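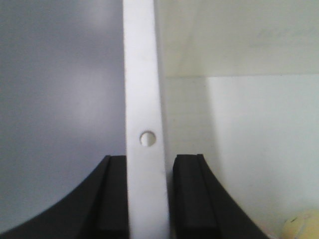 Equipment > Packing room > Trosero gripping arm

3 min read

I run the packing room at Plustwood, and the Trosero is the arm I'd buy again tomorrow! We fit it out for the job my crew liked least, handling hang strips for hours on end. It takes a flat white plastic strip between two black fingers with grooved rubber pads, and the little round hole stays clear just above the tips, so you can still get a hook through it. Pads swap out with one screw (keep a spare pair in the drawer).

What changed for us? Sándor Takács used to go home with sore thumbs, and now he sets up the runs and checks the odd one by hand. Waltraud Teuber was dead set against it until November, then she asked for the training and now she teaches the others. It took her almost 4 hours to feel at ease with the teach button. We kept all 18 people, and they trade off so the same person isn't stuck minding the arm all shift.

Comes with the arm, the fingers, 3 pairs of pads and a foot pedal. The pedal cord is a bit short, so ask Barnabás Kiss for the long one when you order.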